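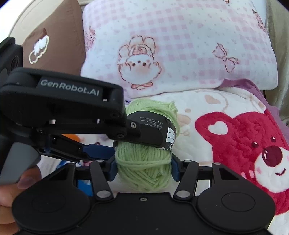 May
By the Kulis newsletter

I got to the apartment in Flemard at four in the afternoon, which was a bit early, and she was already on the bedroom floor hunting for tape. "Come in, step over that, sit anywhere that isn't yarn," she said, and I ended up on the edge of the bed next to a blanket with bears on it and a pillow so big I kept sliding into it.

If you've joined the Ilix swap in the last couple of years you have probably opened one of her boxes, or you know someone who has and wouldn't stop talking about it. The idea is pretty simple. You get matched with a stranger, you find out a few things about them, and you mail them a box with yarn in it and something to eat. She's been packing for it since the beginning and she also packs on behalf of people who sign up and then panic, so on a busy month there can be 30 boxes going out of that bedroom. I asked if we could talk while she worked, and she said that was the only way it was going to happen.

She wouldn't let me use her name. "The whole fun of a swap is you don't know who it's from until the end," she told me. "If my name's in the newsletter, every person who gets a pink box is going to know." (I did point out that I was about to mention the pink boxes. She thought about it and said she could live with that.)

So, the bed. I wanted to know why she does it there when she has a perfectly good kitchen table, and she looked at me like I'd suggested the bathtub. "Kitchen tables have crumbs! And oil. You can wipe it down as much as you want and there's still going to be a spot of something, and it's going to find the nicest skein you own." The bed is soft, it's big, and things don't roll off it and under the stove. The pillows get shoved up to the top end and everything else gets spread out over the covers. She sits cross-legged at the foot for as long as her knees allow, then switches to kneeling on the rug.

The yarn she was working with that afternoon was a pale green, very plush, the sort you pick up in a store with no plan at all and then carry around the whole time. I held it for a good part of the interview. She noticed.

"Everybody does that," she said. "With cotton they'll look at the color and put it down again. With the fuzzy ones they just hang on."

I asked how she chooses a color for somebody she's never met, and her answer was longer than I expected. The sign-up form asks for favorite colors, and she reads it and then mostly goes her own way. People write down what they like to wear, she says, and what they like to wear is gray. Her trick is to read the rest of the form, the bit where they talk about what they've made lately or what they want to make next. Somebody who's made a frog wants another frog. Somebody making a baby blanket wants something light that isn't pink or blue, and that's how a lot of pale green and pale yellow gets out of the house.

"This one's going to a person who said she wants to make a pear," she said. "A stuffed pear, with a face. I was so happy. I went straight to Dalsgaard and I knew exactly which shelf."

Dalsgaard is the yarn store down by the bus station, and she spends more there than she'd like me to print. She did tell me that her whole closet shelf is maybe some 200 skeins, and then she asked me to say it was less, and then she laughed and said oh, go ahead. She buys single skeins almost always. A swap box only needs the one, and she likes seeing the colors lined up together, all different, like a paint store.

We got onto labels because I'd been fiddling with the black one on the green yarn and she very gently took it away from me. She never takes a label off before mailing, even a raggedy one. The washing symbols are on it, and whoever gets the yarn might want to match it later, and without the paper you're left holding it up to a screen and guessing. A label with a little tear in it doesn't bother her. She used to fix them with clear tape until she sent one where the tape had grabbed a bunch of the fuzz, and the person wrote back (very nicely!) that she'd had to cut it off with nail scissors. So now a torn label goes out torn.

"It's paper, it's been on a shelf, people have squeezed it," she said. "If the band's really loose I'll slide it back to the middle and that's all it gets."

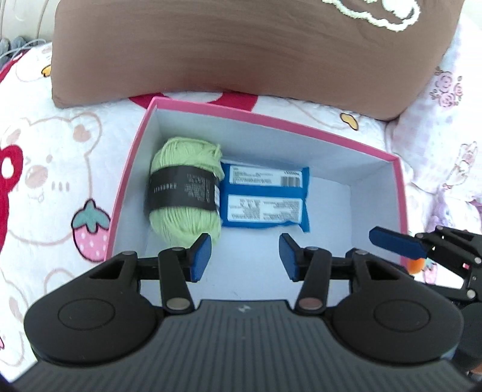

What goes into the box first, the yarn or the snack?

"The yarn, always. It's the biggest thing, and it decides where everything else sits. I put it over to one side and then the snack goes next to it."

She has opinions on the snack. Nothing chocolate once the weather turns, nothing in glass, nothing that smells strong through the wrapper. Yarn picks up smells, and she once got a box herself where the wool had spent a week beside some barbecue chips. ("I knitted it anyway. It was a hat. I was hungry all winter.") What she likes is anything sealed and a bit crinkly with the ingredients printed right on the pack, so that if the person has an allergy they can check it before they open it. If the writing's only in a language the other person might not read, she copies the main things out on a card by hand.

And she lays it flat. That took her a few tries to settle on. Standing on its end, a packet falls over in the mail and the corner digs into the yarn, and with very soft yarn you can end up with a dent in it. It fluffs back up when you pull it around a bit, but it doesn't look like much when you lift the lid, and lifting the lid is what she cares about the most.

I asked about the boxes themselves, and she got up and brought me one to look at properly, bright pink on the outside edge and white inside. She's tried brown ones and she's tried fancy ones with ribbon. Pink with a white inside is what she always goes back to. Any color of yarn looks good on white, she says, and the pink makes people think it's their birthday. The pink box goes inside a plain mailing box before it leaves, because the post office counter in Flemard once put a big black stamp across the lid of one and she has not forgiven them.

Then there's the filler question, which I know a few of you feel strongly about. She's in the tissue camp. Two sheets, crumpled and then opened out again, tucked around the sides at the very end. Shredded paper she won't have in the house. "It gets in the yarn. It gets in the rug. I was picking it out of my own socks in March." Bubble wrap she thinks is silly for something as soft as yarn, though she'll use it if there's a mug or some buttons in a jar.

I wanted to know how long a box takes her, start to finish, and she said 5 minutes if she's already decided and a whole evening if she hasn't. The deciding is what she likes. She'll put a thing in, leave it overnight, come back in the morning and take it out. There's usually a small extra at the end, too, stitch markers or a tape measure or a tiny packet of googly eyes. For the pear box she was thinking of brown felt, for a leaf and a stem. "Leaves aren't brown," I said. "In the fall they are," she said, and that was the end of that discussion.

She doesn't write long letters. She used to, and then found that people felt they had to write long letters back, and some of them got shy about it and didn't write at all. Now it's a card with a couple of lines, what the yarn is, what made her think of them, and have fun. She keeps the cards she gets back in a shoebox, and she let me read a few, and I'm not going to quote them here, but there was one with a photo of a crocheted octopus wearing a crocheted cardigan that I've thought of quite often since.

By then it was past six and there were still boxes to do, so I got put to work on tissue. I'm bad at it! I crumple too hard, apparently, and then the paper looks like trash somebody left behind. She redid two of mine without saying anything and then gave me the address labels to stick on, and those I managed fine.

Before I left I asked what she'd say to someone who wants to join Ilix but thinks their box won't be good enough, and we do get that email pretty often. She was putting the yarn back on the shelf and took a second to answer.

"Send one skein you'd be a little sad to give away," she said. "And a snack. If it's yarn you bought by mistake and you're trying to get it out of the house, they can kind of tell."

Sign-ups for the next round open on Thursday, and the form is the same as last time except there's now a line for allergies. Please fill that in, even if it's only to say you don't have any. And if you're the one making the pear, we'd all really like to see it.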